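Pladamell Community Help > Manipulation > Perception and planning

Two arms, one basket: grasp pose jumps between the rim and the holes

Posted by verk_bench, 18 February 2019

Hello all. I am working on a two-arm cell in our lab in Verkcombe and I have a problem with perception which I cannot solve alone. The task is simple to say: the arms must take a white plastic basket by its two short ends, lift it together and put it down in another place. Later the same with a tool lying inside.

We use the Plunesura planner, with one fixed camera for the whole cell and one small camera on each wrist. The fixed camera gives the first pose of the basket. Then each wrist camera should refine the position of the handle before the fingers close. 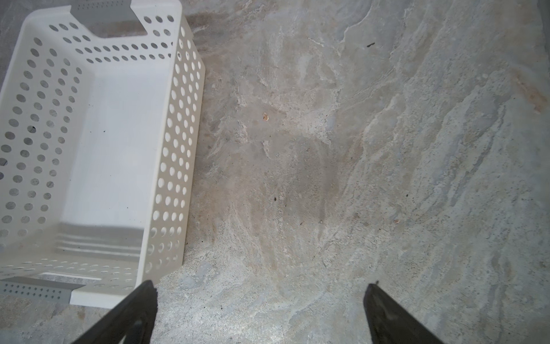

The refinement is where it goes wrong. I fit a rectangle to the rim, using edges. The walls are full of holes, and every hole gives a small strong edge. In one cycle the fit is on the rim, in the next cycle it has moved inward and sits on the first row of holes. The grasp target jumps 27 mm and the planner, very correctly, makes a new plan. I see the arm start, stop, start again. Sometimes it does this until the timeout.

What I tried already:

Stronger blur before the edge detection. The holes become weaker, but the rim also.

Color threshold on white. It works for the inside bottom. The outer side of the wall is more cream in the shadow and the mask is broken there.

Lower update rate. The jumps are the same, only slower.

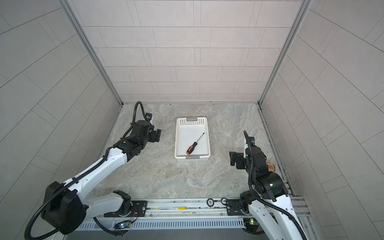

Second problem, maybe connected

When the screwdriver is in the basket, the fixed camera pose rotates. The tool lies diagonally and I think my principal axis calculation takes it as part of the basket. Without the tool the angle is good. With the tool the error is large enough that one finger would come down on the corner of the rim.

I recorded 1,973 cycles of the refinement, so I can test any idea offline. Please write if more information is needed. Thank you for your patience with my English.

Posted by moldovan_user

Your English is fine. We are using the Moldovan toolkit and had the same thing with a perforated tray.

I would stop using the rim as the main feature. The handles are better. Each short side has a handle opening with a gray grip at the rim, and gray against white is a contrast which the holes cannot copy so easily in size. Look for one wide gray region near the expected end, reject everything smaller than, let us say, half of the expected width, and take the center and direction from this. The floor is also gray and is visible through the opening, so limit the search to a narrow band at the height of the rim. Otherwise the floor and the grip will join into one region and you have a new problem in place of the old one.

If you want to keep the rectangle, close the mask first. A morphological closing a little larger than the largest hole makes the wall solid. Choose the size from the distance to the basket and do it again when the arm moves, because near to the camera the holes are much larger than at the far end.

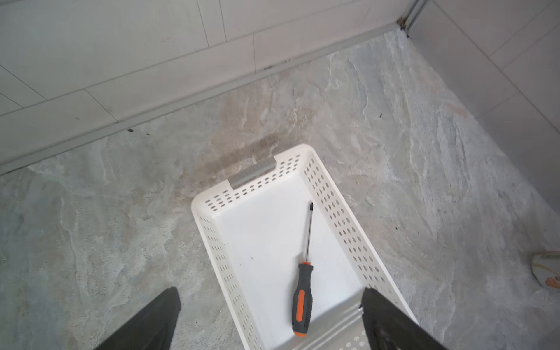 Basket with the screwdriver inside, wrist view.

For the rotation: do not calculate the axis from all the pixels. Take the outer contour only, fill it, and fit the rectangle to the filled shape. Then it does not matter what is inside, as long as it does not stick out over the rim. If something does stick out, use the two handles for the angle -- a line between two centers is very stable.

Posted by plan_b_plan_c

increase the timeout. we set it to 80 s and never looked at it again

Posted by slowgripper

I do not agree with the timeout, it hides the fault. But there is a planner side to this also.

You should not send every new pose to the planner. Keep the last accepted target and replace it only when the new one agrees with itself for several cycles. I take the median of the last 31 poses while the arm is far, then freeze the target for the final approach. With two arms this is more important, because if the left one gets a new plan and the right one does not, they are no longer synchronized when the fingers close. Make one object pose for both arms, and calculate the two grasp points from it. Two separate refinements will always disagree a little, and with a stiff basket you will see it as force in the wrists.

Also check the time stamps of the wrist images. If the image is older than the joint state you use with it, the pose will shift when the arm moves and look exactly like noise.

Posted by verk_bench

Thank you to all. I ran the filled contour on my recordings and the angle is good now, with the tool and without. The closing helps on most cycles, but at the near end of the basket it still fails when a finger covers the corner. I will try the gray grip next, and one common pose for both arms. The time stamps I did not check yet.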